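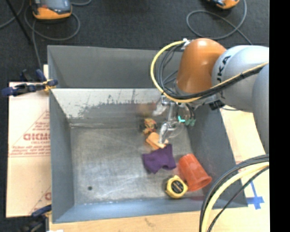
One customer wrote that the last edition of this guide never said whether the bin may be filled first and leveled afterward, and that her bin had been rocking on its surface since February. It may not. Level the surface with the bin empty, then fill. The steps below have been reordered.

4. Setting Up and Filling the Turside Metal Bin

4.1 Before you start

The Turside bin is supplied by Drelholm in gray, ready for use. It is meant for loose, dry items of mixed size and shape. It has no lid and no drain, and it should not be used for liquids, food without packaging, or anything that gives off heat.

You will need:
Spirit level
Soft cloth
Lukumay pad set (sold separately, for wood and wood-look surfaces)
Tape measure

4.2 Placing the bin

1. Choose a flat, rigid surface larger than the base of the bin on all sides. The recommended working height is 950 mm from floor to surface.
2. If the table or bench stands on carpet, press down on each corner in turn. Carpet pile settles under load, so check again the next day.
3. Place the level on the surface, first lengthwise and then crosswise. Adjust the feet of the table or bench until both readings are centered.
4. Wipe the surface and the underside of the bin. Grit caught between them will scratch.
5. Stick the pads to the underside of the bin, one at each corner.
6. Lift the bin into place with 2 people, holding it under the base. Do not slide it.
7. Leave a clear margin between the bin and the edge of the surface on every side.

CAUTION: Do not lift the bin by its walls when there is anything in it. The walls are not rated as handles.

CAUTION: Keep hands away from the space under the base while the bin is being lowered.

4.3 Filling

1. Sort out anything wet, leaking or sharp before it goes in.
2. Put the heaviest items on the bin floor first, near the middle. The total load must not exceed 30 kg.
3. Add the lighter items one at a time. Lower them by hand – items dropped from above the rim will dent the floor and may roll under others.
4. Keep small items away from the inner walls and corners where possible. They are harder to see there and harder to pick up.
5. Keep everything below the rim.

Note: A single layer is recommended when items will be taken out one by one. Stacked items shift each time one is removed.

Note: Round items can be kept from rolling with the Dernico liner, cut to size. Fit the liner before step 2, smooth side down.

4.4 Emptying and cleaning

1. Take items out from the top, starting at the near side.
2. Check all four inner corners for small parts.
3. Wipe the walls from the rim down, then the floor, with a damp cloth and mild dish soap.
4. Dry at once. Standing water will mark the finish, mostly along the lower seams.

Do not use steel wool, scouring powder or chlorine cleaners – these dull the gray finish and the damage is not covered.

4.5 Routine checks

Every 12 weeks, with the bin empty, repeat steps 2 and 3 of section 4.2. Replace any pad that has flattened or come loose. If the bin still rocks with sound pads on a level surface, the base may be bent; stop using it and see section 7, Replacement Parts.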